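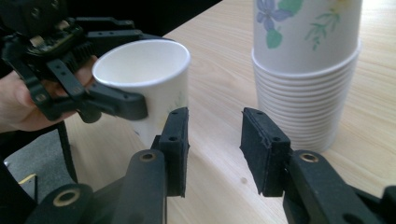

Fig. 1. Paper cup with a rolled rim and a white interior.

Unit 4: Paper for Food and Drink
Handout, 5th March

Plain paper soaks up water and goes soft. To hold a drink it needs a barrier, usually a thin plastic layer on the side that touches the liquid. Cups for cold drinks are often coated on both sides, as moisture from the air settles on the outside.

The usual steps:
Board is coated and printed on the reel.
Side walls are cut as curved blanks.
The blank is wrapped and the seam is sealed with heat.
The bottom disc is set in and the lower edge folded over it.
The rim is rolled – this stiffens the mouth and gives a lid something to grip.

Board weight is given in grams per square meter. For the exercise use 300 for the wall stock. The Hotero sheet lists cup volume as 440 ml to the brim, so work out the fill volume with 60 ml left free.

Recycling: the coating has to be separated from the fiber in the pulper, and many mills won't take cups for that reason. Read the Grullar mill notes before the next class. The Hoseck plant visit is in July; sign-up sheet to follow.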